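Review: Canness Budget Tracker, version 6
15 December 2022

Canness sells a desktop tool that loads a government's published budget tables and compares them with actual spending. I tested it for three weeks on the October revenue and expenditure releases, using the standard license.

Setup is slow. The importer reads spreadsheets without trouble, but PDF tables need manual column mapping. My test file held 1558 budget lines, and 18 of them landed under the wrong department. The log flagged every one, so the repair took minutes.

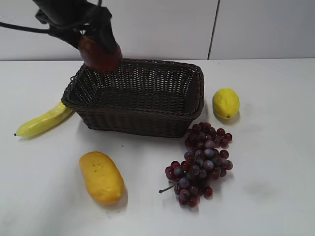 The forecast module is the main reason to buy. It projects the deficit under a chosen growth rate and inflation rate, then shows debt service as a share of revenue. Inflation is handled through price baskets the user defines. A simple food basket of bananas, grapes and lemons is enough to learn the screens, and weights can be changed item by item. Results matched my own spreadsheet to the first decimal place. Bond yields must be typed in by hand, a step that Prastumeck's rival product does automatically.

Charts are plain and export cleanly. The revision history is better than expected – each change to an assumption is stored with a user name and a note. Bezawit Alemneh, who models municipal debt at Ekwueme, told me her team relies on it when auditors ask why a projection moved.

Weak points: no support for multi-year grants, and scenario runs take more than 3 minutes on an older laptop. The manual still describes menus from the previous version.

Recommended for small research desks that work from published tables. Larger teams should wait for the server edition.

Reviewed by Cristian Correa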